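Home | Minutes | Concerts | Join | Contact

Padilla Community Choir
Minutes, November meeting, 7:15 p.m.

Rommel Agbayani in the chair. Jean Drummond took notes. October minutes approved with one spelling fix (Zirndale).

1. Fall concert
What a night! We sold 449 tickets and the hall holds 484, our best house yet. The altos got their own round of applause at this meeting — well earned. Ticket income passed $2,000 before the bake table was counted.

2. Concert dress
Long talk, good talk. Most want to move away from all black. Jean likes a dark gray twill, flecked with lighter gray, for vests and skirts. Passed 9 to 3. Jean to get a price per yard.

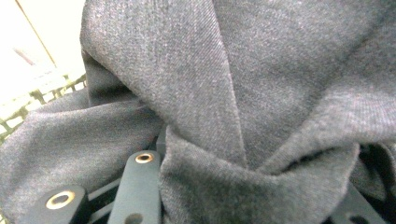 3. Spring program
Rommel played two pieces on the piano and we ended up singing both. The Hindummont carol set is in. Tenors asked for the scores early, please!

4. Other business
Piano tuning before January. Folders back to Jean.

Closed 8:50 p.m.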